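The Basket Provision

The Standards Office at Kindetano occupied the ground floor of a building that had once been a savings bank, and its proceedings retained something of that earlier occupant. Documents were received at a counter. They were stamped, entered in the register, and carried upstairs by hand, although the register itself had been electronic for years.

Evangelia Fragkou had served as Examiner for Household Handling since the office was founded. It was her duty to read every record submitted in support of the Code of Practice for Hand-Guided Grippers, and to state in writing whether the work had been done in conformity with it. The Code ran to 87 clauses. She had drafted most of them and regretted four.

Clause 31 was among the four. It provided that an operator collecting household goods into a container, or removing goods from one, "shall leave the dwelling in the condition in which it was found." At the time of drafting this had appeared to be a simple courtesy. It had since produced more correspondence than the rest of the Code combined.

The file that came up to her in January concerned an operator named Edin Ristić, engaged by the firm of Gillitz to record ordinary tasks in the homes of consenting households. The complaint had been lodged by his own supervisor, Savvas Chrysikopoulos, and was expressed with great correctness. Mr. Ristić, it stated, had been directed to prepare each room before beginning work. Preparation was understood to include the removal of personal articles, the clearing of adjacent surfaces, and the placing of the container on a plain background. Mr. Ristić had declined to do any of these things. When asked for his grounds, he had cited Clause 31.

Mrs. Fragkou read the complaint twice and then turned to the record itself.

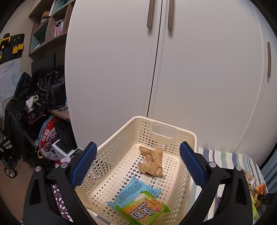

Exhibit A. Gripper at the basket, with two snack packages inside.

She studied it for longer than the procedure required. The finger pads stood inside the left and right rims of the basket, as the Code recommended for an approach to an open container. On that point there was no finding to be made. It was the rest of the room that held her attention. A jacket and a backpack hung in front of a desk. A stroller stood against the wall, and near it a large round tin in red and white. Books and magazines filled a row of the shelving.

She had written Clause 31 at a table in this office, with a glass of water on it and no other object. It now occurred to her that she had been thinking of no dwelling in particular.

The hearing was held on 2019-04-02 in the former manager's room. Titilayo Odukoya presided on behalf of the Standards Office. Ridwan Majimbun attended for Gillitz, together with Mr. Chrysikopoulos. Mr. Ristić attended for himself and had put on a tie.

Mr. Majimbun spoke first. He submitted that the firm had undertaken to supply its client, Yilma, with 2000 records of uniform quality. A uniform record required a uniform room. He did not suggest that any household should be treated without respect. Articles could be moved, and afterward they could be returned.

"Returned to where?" asked Mrs. Odukoya.

"To their places, madam."

"And who would be the judge of their places?"

Mr. Majimbun consulted his papers. He replied that photographs could be taken beforehand.

Mr. Ristić was then invited to respond. He had prepared a statement, which he unfolded and did not read. He said that on his first assignment, at a home in Udham, he had cleared a bedside table as instructed. There had been a pair of spectacles, a saucer, and a folded letter. He had put them back afterward as well as he was able. The woman who lived there had thanked him, given him tea, and seen him to the door. While he was putting on his shoes he had heard her in the next room, moving the saucer.

"Only a little," he said. "I don't suppose it was an inch."

Mr. Chrysikopoulos asked leave to observe that an inch was within tolerance.

"Within the tolerance for placement of a grasped object," said Mrs. Fragkou. It was the first time she had spoken. "That is Clause 9. It was never meant for saucers."

The chair asked whether the Examiner wished to be heard on the meaning of Clause 31. Mrs. Fragkou rose, as was customary. She stated that the clause as written allowed both readings. An operator might disturb a room and restore it, or he might refrain from disturbing it. She stated further that she had preferred the first reading at the time of drafting and could no longer recall her reasons. She had examined the exhibit. The approach was sound, the container was open and stable, and the goods were accessible. She could find no respect in which the work would have been safer for the absence of the jacket.

"Do you find that the room was properly prepared?" asked Mr. Majimbun.

"I find that it was lived in," she said, and sat down.

The chair reserved her decision and delivered it in writing before the end of the week. The complaint was not upheld. Clause 31 was suspended and referred back to the Examiner for revision, with a direction that the new text be submitted through the counter in the usual way.

Mrs. Fragkou began the revision at home. Her own table was covered with her sister's seed catalogs, a lamp awaiting a new cord, and the pieces of a jigsaw puzzle that neither of them had touched since the autumn. She considered these for some minutes. Then she drew up a chair at the corner where there was space for one sheet of paper, and wrote: "The operator shall work around what is there."

She struck out "around," wrote "among," and went to see about supper.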